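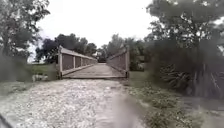

So the governor has a school money bill on the desk, and everybody in Stolidton has an opinion about it, including my dentist, who shared his while I had a mouthful of cotton. Fine, my turn.

I don't like it. I wanted to! It sends our district $285 more per student, and I have two kids in that district, so you'd think I'd be out there waving a sign. But read the thing (I did, all 20 pages, with coffee) and you find the money only shows up if the county passes a matching levy by March. We voted down a levy last time, and it wasn't close. So the legislature gets to go home and say it funded the schools, and when the check doesn't come they can blame us.

Senator Kamath calls it a partnership. I called her office to ask what happens to a town that can't match, and a very nice young man told me he'd get back to me. That was 11 days ago.

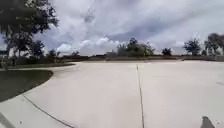 Yaryna Maksymiv, who's running against her, wants to scrap the match and start over in the new session. I'm not in love with that plan either, because starting over up there usually means a study, and then another study. Pirenmont waited almost forever for its new middle school that way. But at least she says out loud that the bill is short of cash.

What I'd do is pretty simple. Veto it, call them back for a week, and pass the same bill without the match, even if the number has to come down. I'd take a smaller check that clears. And if you feel the same way, call the governor's office before the signing deadline. They do keep a tally, and the line wasn't even busy when I tried on Wednesday.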